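Groltthorpe reordena el reparto de barritas en la sala Bañez

29 de noviembre de 2023. El centro Groltthorpe aplica desde este mes un nuevo criterio para clasificar los tentempiés envasados que se sirven en la sala Bañez. El producto llega mezclado y se separa por variedad en recipientes de plástico transparente, sobre una mesa de trabajo de madera con superficie de listones. 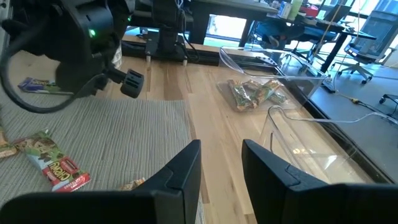

El procedimiento, redactado por Rhea Dagdag, fija el mantel individual tejido como zona de entrada. Los envases se depositan allí sin orden previo y pasan después al recipiente de su variedad. Los paquetes con el cierre dañado se retiran antes de la clasificación. La sala consume 800 unidades al mes, de las cuales 113 corresponden a formatos distintos de la barrita.

Los tres recipientes se alinean en el borde posterior de la mesa. En el izquierdo se agrupan envoltorios amarillos, verdes y marrones; en el central, morados y plateados; en el derecho, rosas, marrones y blancos.
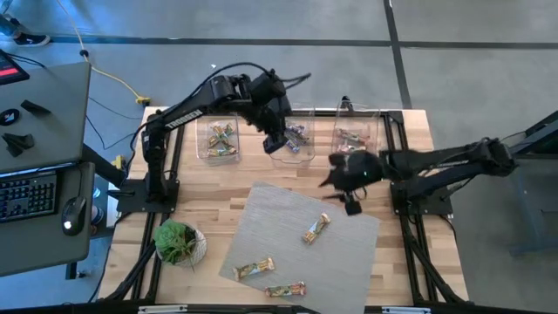 Próxima revisión

Efren Gatchalian revisará el criterio en mayo. Hasta entonces, las incidencias de etiquetado se comunicarán a Solange Zacharias, en el despacho 33. El proveedor, Nikdale, mantiene el calendario de entregas.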